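Quilted recliner cover keeps sliding down, any fix?
Home Comfort Boards > Furniture and Upholstery > Chairs and Recliners

apascual83
I bought a quilted cover for my mother's recliner in March and it will not stay put. The chair is a Thorlacius, the older model with the wide arms, covered in smooth vinyl. She sits down, leans back, and within an hour the cover has worked its way down and bunched up under her. She ends up with bare vinyl behind her shoulders, the exact thing I bought it to prevent.
The cover has one elastic strap that goes around the back. I have tightened it as far as it goes. Are there straps you can add, or should I return it and get a fitted one? The fitted ones I have seen run $233 and that is more than I want to spend on this chair.
Arnel

porchlight_dee
One strap is never enough on vinyl. Sew a second one about a third of the way up from the seat. I used wide elastic and hooks on ours and it has held for two years.

Flekorer
Don't sew anything yet. Get foam tubes, the kind sold for couch covers, and push them into the gap where the back meets the seat. Tuck plenty of fabric in first.

porchlight_dee
Foam tubes work on a couch. On a recliner that gap opens and closes every time the back goes down, and the tubes pop out or drop into the mechanism. I fished one out of my brother's chair with a coat hanger.

Flekorer
Mine have stayed in for 11 months. Depends on the chair.

apascual83
The gap on this one does open up when it reclines, so I am leaning toward the second strap. Has anyone tried non-slip rug pad under the cover?

MABanez
Yes, and I would be careful with it on vinyl. The cheap rubbery kind left a grid mark on my seat that never came out. If you use it, get the felt-backed kind and lift it once a month to check.
Before you do any of that, look at how much slack you have over the bend. Most people pull the cover tight from top to bottom because it looks better. Then the person sits, the seat part gets pushed down, and the top has to come with it. Leave a few inches loose at the crease.
Mark Anthony Bañez

porchlight_dee
Agree on the slack, disagree that it is enough by itself. Still needs the strap.

MABanez
Could be. I have both. Photo of my blue one, you can see the creases at the bend.
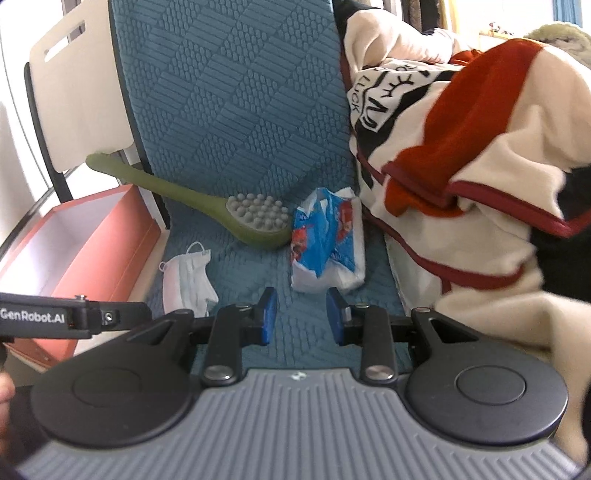
Blue quilted cover, with the massage paddle and tissues on it as usual.

apascual83
Thanks, that helps. Mine is pulled a lot flatter than that. Does the raised pattern bother anyone to sit on? My mother says hers feels lumpy.

MABanez
Not me, but I wear long pants. My wife puts a towel over it in shorts.

Flekorer
Wash it a couple of times, cold, no softener. Mine was stiff when it was new and it loosened up.

apascual83
Loosened the cover last night and ordered elastic for the second strap. It should be here Wednesday. She watched a whole movie this afternoon and it slid nearly 2 inches, much better than before. Will post again once the strap is on.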